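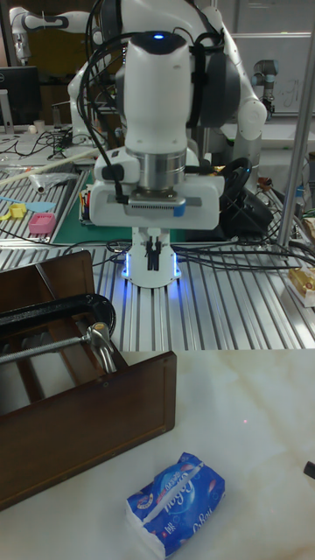
Figure 1. Work area before sorting, with the slotted aluminum table behind the marble-patterned tabletop.

3. Method

3.1 Layout of the work area

The shared bench was divided into three zones. Zone A is the marble-patterned tabletop at the front, reserved for sorting. Zone B is the slotted aluminum surface. Zone C is the workbench at the back left, which holds the monitor. Figure 1 gives the starting condition. Small items were lying in Zone B, including a light blue spatula, a long white rod, a translucent plastic bag and a pink plastic basket. Pens and markers were already grouped in a cup on the green cutting mat. Loose cables were present in Zone C.

3.2 Procedure

Each trial lasted 30 minutes. Pavithra Pillai sorted and Mesfin Ayele kept time. Items were moved to Zone A, assigned to one of six categories (writing, kitchen, cable, packaging, container, other) and returned to a fixed location. The cutting mat stayed in place during all trials. Cables in use were left connected and were recorded but not moved.

Nine trials were completed in November. Locations were entered in the Modgate log sheet after each trial, and Isamu Sasaki checked the entries against the bench.

3.3 Limits of the method

The slots in Zone B catch thin objects, and the rod had to be stored parallel to them. Packaging was hard to classify when it still had contents. Two sorters might assign such items differently, and this was not tested.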